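Courtroom and holding area checklist, Kudmont Courthouse, second floor
Monday round, before the 9:00 bail list
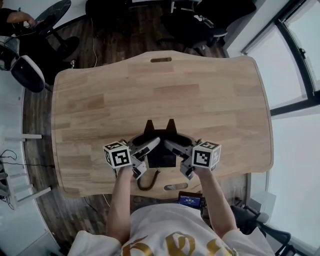

The round started at 7:15 and was finished at 8:40. Checked by Noman Khattak, comments written by me, Hendrik Vandenberghe. I keep the same order as in the September form so the two can be compared. Items marked OPEN must be closed before the next long list.

1. Public entrance and screening
Walk-through detector, test piece at ankle, waist and shoulder: OK
Bag scanner, start-up test: OK
Sign with forbidden objects, readable from the queue: OPEN
Comment: The sign is readable, but only when you already stand at the belt. People then go back against the queue to bring things to their car. I asked already in September to move it to the outside door.

2. Courtroom 2, public side
Benches fixed to floor: OK, except back row left
Aisle free, full width: OK
Exit door opens with one hand: OK
Seat limit posted (42): OK
Comment: The back row bench moves when somebody sits down hard. Two bolts are missing on the wall side. Until the repair I put tape over it and the limit should be read as lower. The clerk is informed.

3. Courtroom 2, defense and prosecution tables
Table corners protected: OPEN
Chairs stable, no wheels: FAIL
Cables under cover: OK
Water in paper cups only: OK
Comment: One chair on the defense side has wheels again. I don't know who brings it in. A defendant who stands up for the bail decision, perhaps in leg restraints, can push such a chair away behind him and then fall where he thinks there is a seat. We took it out and replaced it with a fixed one from the jury room. The corner protectors have been ordered from Wanigasekara, order 927, not delivered yet.

4. Medical response
First aid kit, seal not broken: OK
Defibrillator, green light: OK
Stretcher can turn in the side corridor: FAIL
Bailiff knows who calls and who stays: OK
Comment: The corridor is blocked by the Hatero file cabinets, which came "for one week" last spring. With Noman on one end and me on the other, the stretcher did not pass the corner. We had to lift it almost upright — this you cannot do with a person on it. Cabinets to be moved by facilities, request 1006.

5. Holding cells and transfer door
Cell lights: OK
Call button in each cell: OPEN in the last cell
Door between cells and courtroom locks by itself: OK
Bench edges, no damage: OK
Camera picture on officer's screen: OK
Comment: The button in the last cell works only when pressed for nearly ten seconds. Do not use this cell for anybody who has reported feeling sick. The note is on the door and in the log.

6. Judge's bench and staff
Panic button, test with control room: OK
Plellow radios charged: OK, one battery weak
Staff door closed during session: not checked, no session yet
Comment: The control room answered at once on the button. For the weak battery a spare is in the drawer, please write down when you take it.

Result: courtroom 2 may be used, without the back row left and without the last cell. Stretcher goes by the public aisle until the corridor is free. Second check of items 3 and 4 by Noman after the afternoon list, his initials on the paper copy at the bailiff's desk.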